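Left hand unit drops out mid-episode, right one keeps logging

fonden_rig
Posting this in case somebody has seen the same thing. We record two-handed manipulation with a pair of hand-held grippers, both cabled back to a host under Ubuntu. The current task is handling a power strip on the table. Since the move to the Britham driver the left unit stops reporting jaw width partway through an episode. Pose keeps coming, the width value freezes, and the recorder raises no error. I lost 11 episodes before I noticed the flat line in the plots.

Swapping the USB port made no difference. Reseating the connector at the grip fixed it for 2 episodes, then it came back.

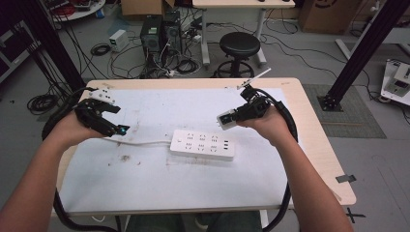 Both units in hand at the table, power strip between them.

The status light on the left one is cyan. It stays cyan through the fault, so it is no help.

parsons_k
Cable. The encoder line breaks before the rest does. Look at how yours leaves the left grip and runs down the side of the table. Every reach pulls on the same few centimeters. Put in a strain relief and a service loop and test again before touching software.

tmill
Disagree. A broken encoder line on those units gives zeros or garbage. A value that holds steady is the driver repeating the last good sample. Britham does that on a checksum failure and only writes it to the debug log. Set the log level to 3 and run one episode.

parsons_k
And what causes the checksum failures? A bad cable.

tmill
Or noise, or a timeout set too short. I am not saying the cable is good. I am saying the driver should stop the recording when the data is stale – holding the last value is wrong whatever the cause. On a replay arm that is a closed jaw that never opens.

fonden_rig
Ran it at level 3. Checksum failures in bursts, and nearly all of them when the left arm is extended. Swapped the left and right cables and the fault moved to the right unit.

parsons_k
There you go.

tmill
Fine, cable. I would still add a stale check in the recorder. Compare sample counters, abort if they stop moving.

fonden_rig
Doing both. New cable ordered, and the check is in as of this afternoon. The frozen episodes are out of the training set.

Related threads
Joko recorder: timestamps drift between left and right
Britham driver debug log fills the disk
Strain relief for hand-held units
Replay arm stops with jaw closed
Calibrating jaw width after a cable swap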